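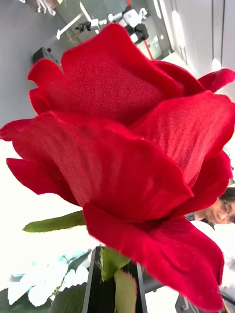 About Ornis

March 20, 2019
by Gergely Balogh

Hi, and welcome! I'm Gergely, and I make fabric flowers for people who love a full vase but travel too much, sneeze too much or just forget the water (I'm all three). Ornis started at my kitchen table with a bag of red cloth and a pair of scissors I still use, and we've been going for 8 years now.

There are two of us in the shop. I cut and shape the petals, and Miranda does the arranging, because she can look at a stem and know which pot it wants. I'd put everything in black if she let me.

Red roses are what most folks come in for. I like a cloth where you can still see the weave up close — silk always looked too slick to me — and I curl every edge by hand so the petals don't sit flat. The white flowers are the quiet sellers. People buy them to go next to something loud.

Our catalog has 91 stems in it, and every August we drop a few and add a few. Dusting is easy, by the way! A soft brush, or a hair dryer on cool. Red shows lint like you wouldn't believe.

Come by and say hello, we're on the corner behind the bakery.

2 comments

Fummont: Got a red one for my mom's hallway and she tried to water it. Love you guys!

Hisitik: Do you do single stems or only whole arrangements?

Contact | © 2019 Ornis | Back to top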